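Robot arm going in at the packing bench. What happens to the people already on it?
Asked by Esther Mugo, November 18, 2021

I've been on the sorting bench at Gellgate for a while and we've been told an arm is going in before April. The supervisor says no jobs are going but the roles will "shift". They've shown us simulator pictures of the block and small parts job and not much else. Has anyone been through this? I want to know what the day looks like afterwards and whether the pay changes.
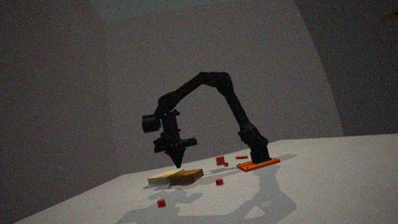 Answer from Salim Makori

We had one put in at Okel two years back. Headcount stayed the same, but the work got split. The arm does the plain pick and place and a person does whatever it can't. Look at your own layout — the two wooden blocks side by side are the easy part, and the little red pieces spread over the table are what I'd be asking about. At our place the small stuff stayed with us for months. You end up watching, clearing and resetting more than you handle parts. My wrists are better for it. I found the afternoons long.

Pay didn't move until we asked for the new duties in writing. Ask for the training hours in writing too, and make sure they're paid. I got 8 hours and could have used more.

Answer from Wycliffe Kariuki

Depends on the company. Ours said the same thing and then didn't replace people who left. Check your agreement.

Answer from Mirjam Bosman

I do the setup side, so a bit from there. Ask to sit in while they're still working in the simulator. Changes are cheap at that stage and the people on the bench know which parts roll or get jammed. Ours ran up to 3,000 trial picks before anything was bolted down, and an operator caught a bad reach on the first morning she watched. 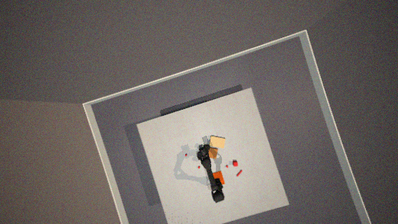

Simulated cell seen from higher up, gripper at the tan blocks.

Find out who is allowed to stop it, and who gets called when it stops on night shift. If the answer is you, that's a different classification at most places I've worked.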